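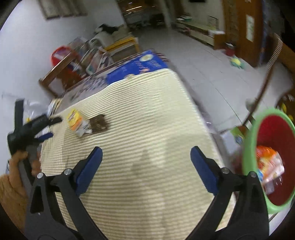 El cubo, junto a la mesa: conversación con Hsiu-ying Yen sobre residuos pequeños en el salón

Entrevista de Blažena Matoušek
2 de julio de 2022

Hsiu-ying Yen trabaja desde el despacho Orno, en Plarkedberg, en la distribución interior de viviendas ya habitadas. Su especialidad es limitada y ella la define sin adornos: dónde se generan los residuos menudos de una casa y dónde se depositan. En junio terminó un estudio con visitas a 124 hogares, cuyo informe, titulado Wistden, circula entre administradores de fincas y empresas de limpieza doméstica. La conversación tuvo lugar en su despacho, con los planos de varias viviendas abiertos sobre el tablero.

Qué entiende por residuo menudo

Yen excluye de su trabajo la cocina y el baño. «En esas dos piezas el cubo suele estar resuelto desde el proyecto o desde la costumbre. El problema está en el salón y en el comedor, que muchas veces son la misma habitación. Allí aparecen envoltorios, pañuelos de papel, bolsitas de plástico y etiquetas. Pesan muy poco y ocupan bastante».

El informe clasifica 384 piezas retiradas de mesas y superficies auxiliares. La clasificación se hizo por material dominante y por estado de plegado. Esta segunda variable se incorporó cuando el trabajo ya había empezado. «Un envoltorio arrugado y otro doblado son el mismo residuo, pero se comportan de forma distinta al recogerlos. El arrugado tiene volumen y se coge bien. El plano queda pegado al tejido y hay que buscarle un borde».

Los envases metalizados de colores vivos se localizan enseguida sobre un mantel claro. Los paquetes oscuros también. Los que más se pasan por alto son los transparentes, en particular los que conservan solo una etiqueta pequeña. Yen recomienda dar una segunda pasada dedicada a ese material, mirando la mesa desde un extremo y a poca altura.

La mesa larga y el mantel

Preguntada por el mobiliario, Yen se detiene en las mesas largas con mantel de rayas, frecuentes en las casas que visita. «La raya fina, en crema y beige verdoso, es un fondo cómodo para trabajar. Da una dirección. Se despeja siguiendo la raya y se sabe por dónde se iba si hay que interrumpir».

El procedimiento que propone comienza separando lo que se queda de lo que se va. Los libros y papeles apilados en una esquina no se tocan en la primera vuelta. Las bolsas de plástico apoyadas en la pared se revisan aparte, porque pueden contener compras sin colocar. Después se agrupan los envoltorios en un punto, dos o tres juntos, cerca del lado por el que se accede al cubo.

—¿Por qué agruparlos, si se pueden tirar uno a uno?

«Porque el recorrido cuesta más que el gesto. Si el cubo está a un paso, uno a uno es perfectamente válido. Si está junto a la puerta, la persona hace un viaje, hace otro y al tercero deja el papel donde estaba. En una vivienda de Plarkedberg, la de la familia Huang, medimos 20 minutos de recogida con el cubo en el pasillo. No repetimos la prueba con el cubo en otro lugar, así que no doy esa cifra como comparación».

El mantel, añade, debe sacudirse al final y nunca antes. Sacudirlo con restos pequeños encima traslada el trabajo al suelo. Para la parte que cuelga recomienda pasar la mano de arriba abajo y comprobar el dobladillo.

El cubo de salón

En este punto Yen es más detallada. Su preferencia es un cubo redondo, abierto, sin pedal y sin tapa. La boca tiene que distinguirse del suelo a simple vista. «Sobre baldosa blanca brillante, un cubo blanco desaparece. Uno con el borde verde intenso y el interior rojo se ve desde cualquier asiento. Hay clientes que lo encuentran feo. Yo les digo que lo prueben y que lo cambien si no lo usan».

La colocación depende de tres distancias: al borde de la mesa, al asiento más próximo y al paso de personas. Entre el sofá y una silla de comedor hay a menudo un hueco que no se utiliza y que admite el cubo sin estrechar la circulación. Con sillas de madera de respaldo tallado, Yen pide comprobar que se puedan retirar sin golpearlo, sobre todo por las patas delanteras.

También opina sobre el contenido. Un cubo de salón debería recibir material seco: envoltorios de aperitivos, plástico fino con su etiqueta, algún pañuelo de papel. Las esponjas y los bloques de aspecto esponjoso, dice, aparecen en él con frecuencia y conviene mirar de dónde proceden antes de darlos por buenos. «Si llevan humedad, mojan el papel y el conjunto se compacta contra la pared. Luego no cae al volcarlo».

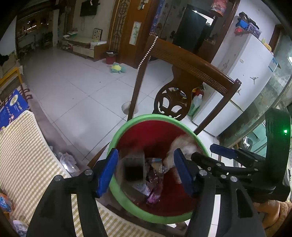
Un segundo recipiente junto a la puerta

El informe recomienda un máximo de 2 recipientes por estancia. El segundo, de menor tamaño, se sitúa cerca del marco de la puerta y lleva bolsa. Su función es distinta: recoge lo que se trae en la mano al entrar o se descarta al salir. Yen ha visto pequeños cubos rojos con bolsa blanca en esa posición y los considera adecuados, siempre que la bolsa quede metida y no ocupe parte de la boca.

—¿No se acaba usando solo uno de los dos?

«A veces, y entonces se retira el otro. Lo que desaconsejo es la bolsa suelta en el suelo, al pie del sofá. Empieza como bolsa de paso y se convierte en un tercer cubo sin forma. Además, cuesta saber si lo que hay dentro es basura».

Suelo y objetos que no son residuos

La baldosa grande y clara facilita la revisión final, con una salvedad: los reflejos ocultan los plásticos transparentes. Yen aconseja repasar el suelo desde dos puntos opuestos de la habitación. Los elementos colgantes, como las tiras de cuentas que llegan hasta abajo, se apartan a mano antes de barrer y se vuelven a dejar caer.

Los juguetes de peluche quedan fuera del recuento. Lo mismo los tableros impresos y los marcos apoyados contra la pared. «Un objeto apoyado en la pared está en espera. No sé de qué, y no me corresponde decidirlo. En la ficha lo anoto como pendiente y pregunto a la familia. Si en la visita siguiente continúa allí, se le asigna un sitio».

Con los paquetes medio ocultos junto al sofá aplica otra regla: se levantan, se comprueba si están abiertos y solo entonces se clasifican. En el estudio hubo varios envases llenos que el equipo había apuntado como residuo por el color y la posición. La tabla se corrigió antes de publicar el informe.

Mantenimiento

El cubo sin bolsa se vacía cuando el contenido llega a la mitad de la altura. Yen no fija una frecuencia. El interior se limpia con un paño húmedo y se seca antes de devolverlo a su lugar. El exterior requiere menos atención, salvo el borde, que se agarra con la mano cada vez que se vuelca.

Sobre la continuidad del trabajo, Yen indica que Orno prepara una ampliación dedicada a mesas auxiliares y brazos de sofá con funda. Le interesa en especial la funda de rayas, por el mismo motivo que el mantel, y el pliegue entre el asiento y el brazo, donde el equipo todavía no tiene un método de revisión que le parezca satisfactorio. «De momento metemos la mano», dice.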